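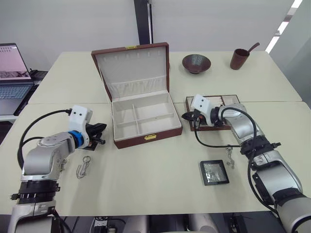

양팔 로봇의 손가락 비교: 작은 장신구를 보석함에 정리하는 작업
작성자: Aisling Kinsella
프로젝트: Brolness

1. 시작한 이유

저는 지난 학기에 컵과 그릇을 옮기는 과제를 했습니다. 그때는 손가락의 모양이 결과에 큰 영향을 주지 않았습니다. 이번 학기에는 대상을 은색 체인, 고리, 작은 잠금 장식으로 바꾸었고, 첫날부터 어려움이 많았습니다. 체인은 잡는 순간에 모양이 변하고, 얇은 고리는 책상 면에 붙어 있는 것처럼 잘 올라오지 않습니다. 그래서 저는 제어 방법을 고치기 전에 손가락을 먼저 비교하기로 했습니다.

2. 비교한 것

손가락은 두 종류입니다. 하나는 길고 끝이 점점 가늘어지는 Durneo이고, 다른 하나는 짧고 끝이 평평한 Pestlow입니다. 두 종류를 같은 팔에 교체해서 사용했고, 제어기는 모두 Leblanc으로 했습니다. 쥐는 힘의 상한값도 바꾸지 않았습니다. 교체한 다음에는 매번 손가락 끝의 위치를 다시 맞추었습니다. 이 일을 한 번 잊어버려서 오후의 기록을 전부 버린 적이 있습니다.

작업은 네 가지로 나누었습니다.
가. 책상 위의 고리를 잡아서 보석함 칸에 넣기
나. 체인을 들어서 칸 안에 내려놓기
다. 분리되는 트레이를 옮기기
라. 보석함 뚜껑을 닫기

팔은 사람이 원격으로 조작했습니다. 조작은 저 혼자 했으므로 조작하는 사람의 차이는 이 보고서에 없습니다. 이것은 장점이기도 하고 한계이기도 합니다. 기록은 24회로 나누어 했고, 시도의 수를 모두 합하면 1,047번입니다.

3. 결과

고리에서는 Durneo가 분명히 편했습니다. 끝이 가늘기 때문에 고리의 안쪽으로 한쪽 손가락을 넣을 수 있었습니다. Pestlow로는 고리를 책상 면에서 옆으로 밀어 버리는 일이 자주 있었고, 저는 밀린 고리를 다시 찾아가는 데 시간을 많이 썼습니다.

체인은 제가 예상한 것과 달랐습니다. Durneo는 체인을 쉽게 집지만, 놓을 때 체인이 손가락 끝에 걸려서 떨어지지 않는 경우가 있었습니다. 손가락을 완전히 벌려도 한쪽에 걸려 있었습니다. 이런 경우를 17번 기록했습니다. Pestlow에서는 걸리는 일이 없었으나 처음에 집는 것이 어려웠습니다.

트레이는 Pestlow가 더 안정적이었습니다. Durneo로 트레이의 벽을 잡으면 닿는 면적이 작아서 트레이가 손가락 사이에서 돌아갔습니다. 두 팔로 양쪽을 같이 잡으면 괜찮아지지만, 두 팔의 높이를 맞추는 것이 저에게는 쉽지 않았습니다. 뚜껑을 닫는 작업에서는 두 종류의 차이를 찾지 못했습니다.

카메라에 대해서도 적습니다. 위쪽 시점만 보면 은색 물건과 흰 책상의 구별이 어렵습니다. 특히 손가락이 책상에 얼마나 가까운지 알기 힘들어서, 저는 마지막에 아주 천천히 내리는 습관이 생겼습니다. 이 습관 때문에 작업 시간을 비교하는 것은 의미가 적다고 판단해서 표에서 시간을 뺐습니다.

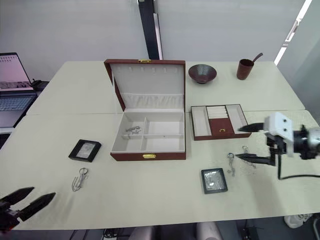

Roland Holroyd는 초안을 읽고 나서, 체인이 걸리는 것은 손가락의 모양보다 놓는 동작의 문제일 수 있다고 했습니다. 손가락을 벌리기 전에 손목을 조금 돌려서 체인이 칸막이에 먼저 닿게 하면 결과가 달라질 것이라고 했고, 왼팔과 오른팔에 다른 손가락을 끼우는 조건이 왜 없는지도 물었습니다.

4. 의견을 받은 후에

첫 번째 의견에 대해서는 짧게 시험해 보았습니다. 손목을 돌리고 나서 놓으면 체인이 칸막이에 기대어지고, 그다음에 손가락이 빠지는 것을 몇 번 확인했습니다. 그러나 시도가 적어서 위의 결과에는 넣지 않았습니다. 제가 3장에서 쓴 "걸린다"는 말은 손가락만의 성질이 아니고, 손가락과 제 조작을 합한 결과라고 읽어 주시기 바랍니다.

두 번째 의견은 아직 시험하지 못했습니다. 오른팔에 Durneo, 왼팔에 Pestlow를 끼우면 한 팔이 트레이를 누르고 다른 팔이 고리를 넣을 수 있을 것 같습니다. 다만 지금 사용하는 Leblanc 설정 파일은 두 팔의 손가락 길이가 같다고 가정하고 있어서, 이 부분을 먼저 고쳐야 합니다.

5. 남은 일

설정 파일에서 손가락 길이를 팔마다 따로 넣을 수 있게 고치는 작업을 11월에 하려고 합니다. 그 후에 체인 작업만 다시 기록하고, 손목을 돌리는 조건과 돌리지 않는 조건을 같은 수로 맞추겠습니다. 트레이를 옮기는 작업은 Pestlow로 계속합니다.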